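Ofertas de empleo — Lerkero
Ingeniería de software, percepción y control (manipulación)
Publicado el 6 de diciembre de 2023

Buscamos una persona para el equipo de software de manipulación. Jornada completa, incorporación cuanto antes. Si puedes empezar en enero mejor, si no lo hablamos.

Qué hacemos: Lerkero escribe el software que va entre la cámara y los dedos de la pinza. Detección del objeto, estimación de pose, planificación del agarre, cierre. Todo con cámara en muñeca. Nuestra librería se llama Kobzar (C++ por dentro, Python por fuera) y la herramienta para revisar y etiquetar demostraciones es Flerkell. La segunda necesita cariño — bastante.

Ahora mismo el trabajo gordo está en objetos pequeños y redondos. Pelotas, tapones, bolas de rodamiento. Superficie clara, sombras blandas, poco contraste en el borde de abajo. El detector confunde sombra y objeto más de lo que nos gusta y el error se arrastra hasta el planificador.
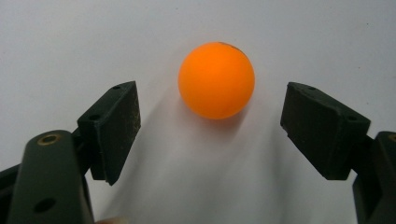
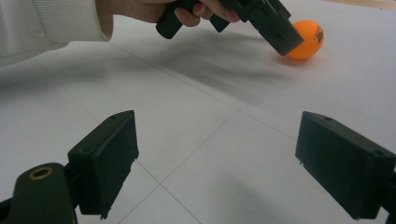 Pelota naranja sobre superficie clara, con los dedos de la pinza a los dos lados.

Percepción y control

Lo que harías los primeros meses:
Rehacer el módulo de segmentación de Kobzar para que separe bien objeto y sombra.
Estimar la distancia a la pelota con una sola cámara, también cuando un dedo la tapa en parte.
Cerrar el lazo visual a 100 Hz sin que se dispare la latencia. Hoy no llegamos.
Filtrar demostraciones: tenemos 2000 episodios sin revisar en Flerkell y hace falta un criterio automatico para descartar los malos.
Escribir tests. En serio, faltan tests.

Imprescindible:
C++ moderno y Python con soltura.
Visión por computador clásica además de redes: calibración, geometría proyectiva, mano-ojo.
Haber depurado algo sobre hardware real, aunque sea un proyecto de fin de carrera.
Español o inglés para el día a día, la documentación va en inglés.

Se valora:
ROS 2, aprendizaje por imitación, sincronización de varias cámaras, algo de Qt (Flerkell está en Qt, lo sentimos).
No pedimos doctorado. Tampoco un número mínimo de años.

Condiciones: contrato indefinido, horario flexible, dos días en remoto por semana. El resto en el laboratorio, que está en el edificio Golutow, segunda planta. En julio jornada intensiva. Presupuesto de 2000 euros al año para cursos o congresos. El salario lo damos por escrito en la primera respuesta, antes de cualquier entrevista.

Equipo: somos 7, casi todos de software. Revisiones de código cortas, reunión de planificación cada dos semanas.

Proceso: una llamada corta, una prueba práctica pagada (un trozo de Kobzar con un bug de verdad, te lo llevas a casa) y una visita al laboratorio. Contestamos a todo el mundo, aunque a veces tardamos.

Para apuntarse: formulario de esta misma página, con CV y un enlace a código tuyo. Carta de presentación no hace falta — mejor dos lineas sobre el fallo más raro que hayas tenido que perseguir. Pon "percepción" en el asunto, hay otra vacante abierta y se nos mezclan.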